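Fomley Silk Flowers: Questions We Get Asked a Lot

Last updated 2021-04-01

We love hearing from you, and we really do read every message that comes in, but a good many of them ask the same few things, so we've gathered our answers on this page. If yours isn't among them, please write to us anyway!

How do I get the dust off my artificial flowers?

Start gently. A soft, dry paintbrush (the wide kind you'd use for watercolors) will lift most of it, working from the middle of each bloom out toward the petal tips. A hair dryer on its cool setting is lovely for big arrangements, as long as you hold it well back. For sticky kitchen dust, wipe each leaf with a barely damp cloth, and try one leaf at the back first in case the dye runs.

Will they fade in a sunny window?

Over time they will, I'm afraid, and the reds and purples tend to go first. Our Olivares range is dyed for indoor use only, so please keep it out of direct sun, especially in August. The Wemudthorpe stems hold up better on a covered porch, though even those like to come inside for the worst of the summer.

My stems arrived flat. Did I get a bad batch?

No, they just travel that way! Open the petals one at a time with your fingers, bend the wire stems into a gentle curve, and let everything stand in a tall vase overnight. If a bloom is still sulking the next day, a little steam from a kettle, held a good foot away, usually brings it around.

Do I need a special table or tools to make an arrangement?

A plain table with room to spread out your flowers and leaves is plenty. You'll also want wire cutters (please don't use your good scissors, the wire will ruin them) and some dry foam for the vase.
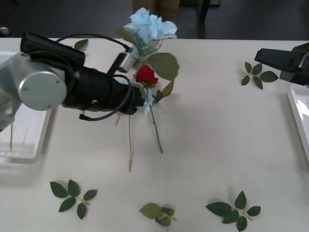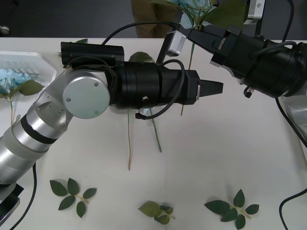
Flowers and leaves on a white tabletop.

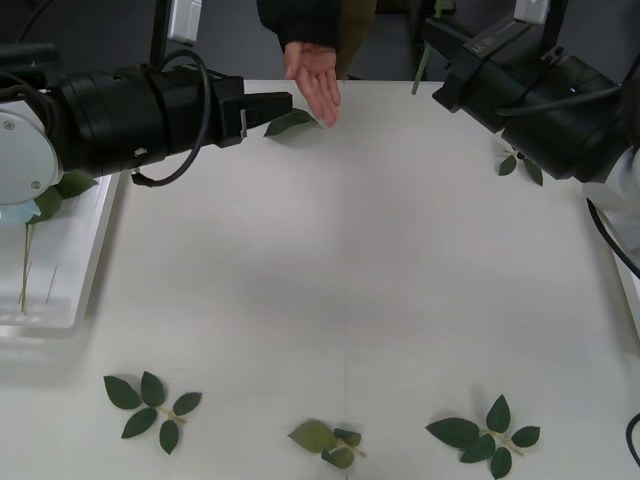

How many stems should I order for a centerpiece?

For a low bowl on a table that seats six, we'd suggest around 2 of our mixed bundles, plus a bit of extra greenery if you like a fuller look. Tall vases eat up more than you'd expect, so it's worth holding your vase next to a tape measure before you order.

Can I buy in bulk for a wedding?

You certainly can. Bulk boxes hold 576 stems, all one color or mixed, and they ship from our Altach storeroom. For anything over 1,999 stems, please write first so we can check that the colors come from the same dye lot.

What if a leaf comes off?

A dab of clear craft glue where the leaf meets the stem will hold it nicely. Leave it lying down until the glue has set. If several have come off in the box, send us a photo and we'll mail you replacements.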